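Fluleo Suture Practice Sheet

Supplied in packs of 3, with a curved needle and black practice thread. Made by Weerakoon, sold and supported in this country by Zuvutis.

If you have spent any time teaching people to stitch, you will know the trouble we set out to fix. Foam is cheap and tidy, and it teaches you how to stitch foam. Bananas and orange peel have their charms (we have all been there, usually at the kitchen table and usually quite late at night), but they give way at the wrong moment and they don't keep. The Fluleo sheet came out of a long winter of trying one thing after another until we had something pale, soft and a bit slippery that would put up a fair argument when you pulled a knot down on it. We are very fond of it, and we hope you will be too.

The sheet is meant for anyone who sews at the end of a long instrument as well as those who sew with their hands. Most of our regular customers run skills courses, and a good many of the small changes we have made over the years came from them. They wanted a surface that stays wet for a whole session, so it does. They wanted a wound that could be closed in one go by a nervous beginner, yet still be worth an experienced person's time, and that took rather longer to get right.

What it feels like to work on

The surface is finely creased, and the creases move when you press on it. You can pick up an edge with a grasper and feel it drag slightly before it comes. If you bite too shallow the thread will cut out, which is a disappointment the first time and a very good lesson by the third. If you bite too deep the sheet puckers, and you will see it straight away.

Each one can take several lengths of wound, cut wherever you fancy, and there is no right way up. Imtiaz Seneviratne, who looks after our course bookings, likes to leave a narrow strip between two cuts so that people learn to mind the neighbouring edge while they work on the first. It is a fiddly exercise and it makes grown adults mutter, but we'd recommend it to anyone who has got comfortable with a single line.

The thread is black on purpose. Against a pale surface a fine dark line is so much easier to follow, and when you are learning to keep track of a long tail and a short tail at once you need every bit of help you can get. We did try a violet one, and it vanished every time the lamp was turned down.

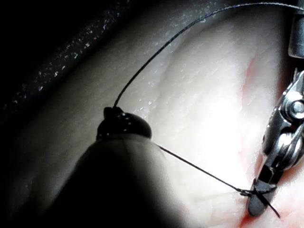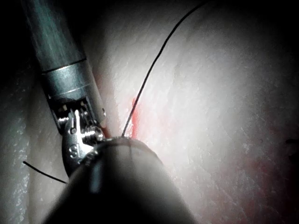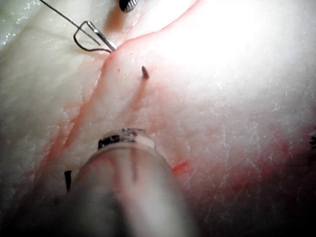 Black thread on a pale, glossy surface; the curved needle and the red incision line are in the last picture.

A few words on light

Because the surface is moist it shines, and a strong lamp straight overhead will bleach out part of your view. Try bringing the light in lower and from one side, then turn it down further than you think you should. The fine creases come up nicely that way, and you can judge the depth of your bite from how they bunch. One of our customers does all her Wednesday sessions with the room lights off altogether, and says her trainees settle more quickly - we haven't gone that far ourselves, but it's worth a try if glare is bothering you.

Getting a sheet ready

Take the sheet out of its pouch a little while before you need it and let it come up to room temperature. Lay it on the board and smooth it outwards from the middle with wet fingers. Don't stretch it tight like a drum; it should lie easy, with a little slack in it. Wipe over with clean water and top this up with a few drops whenever the shine starts to go.

Make your cut with a fresh blade. If you would like some colour, run a little of the Witik red tint into the groove with a brush and let it spread as it likes. It will smear on to the sheet around the cut, and it won't come out of a shirt, so do wear an apron.

Knots

We are asked about knots more than anything else, so here is how we teach it. Leave yourself a short tail. Bring the long end round the tip of the jaws, keep the loop loose until you have hold of the tail, and only then draw both ends apart, low and level with the surface. People tend to rush the middle part and lose the loop off the end of the instrument, and then get cross with the thread. Slow down there and the rest follows.

Keeping and storing

Unopened pouches are happy in a cool cupboard. Once opened, a sheet will do you for the day, or for two if you wrap it well with a damp cloth and put it in the fridge - label it clearly, please, especially in a shared one. Don't freeze it. The creases go stiff and it never feels the same again.

The sheets are for practice only, and the needles are sharp, so count them out and count them back in.

What you get

Fluleo sheets: 3 to a pack
Curved needles with black thread attached: included
Witik red tint: sold separately
Board: sold separately
Order code: 1386

Price and delivery

A pack is £69, with delivery included. Training centres ordering for the whole year may like to ask about the bulk rate, which begins at 200 packs and can be sent out in batches so that you aren't left hunting for cupboard space. The next lot is due in from Weerakoon in May, and we are happy to put packs aside if you let us know which course they are for.

Questions are always welcome, however small. Ring the Zuvutis office in the morning if you can, when there is usually someone at the practice bench who can try a thing out while you wait on the line.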